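Laundry Month at the Pastberg House

We spent July sorting the clothes left behind after the summer league moved out. Some 900 pieces came down from the upstairs rooms, and most of them passed through the den before they were folded and boxed.

Red with white trim, on the gray seat. Reds went in a pile of their own, apart from the whites and the towels.
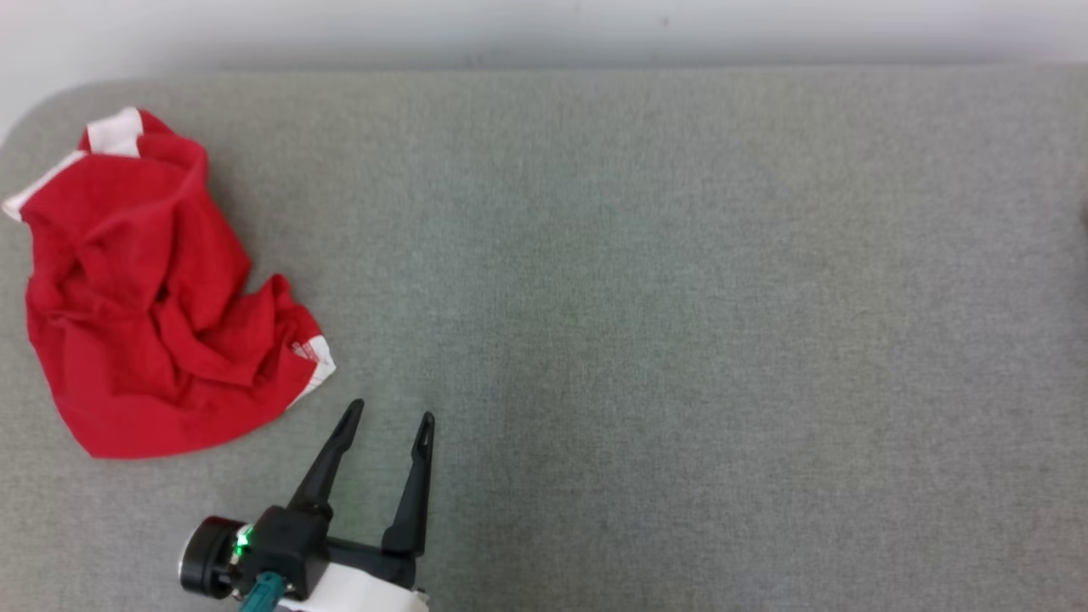 Danuta Pawłowska wrote in to say that she turns anything with trim inside out before it goes in the washer, and that cold water has kept her own red things from bleeding.

We boxed by color first and size second – 14 boxes in all, 12 of them for the Clondeck clothing swap. The other two are still in the hall closet. Anyone missing a shirt can stop by after 4 p.m. and look through them.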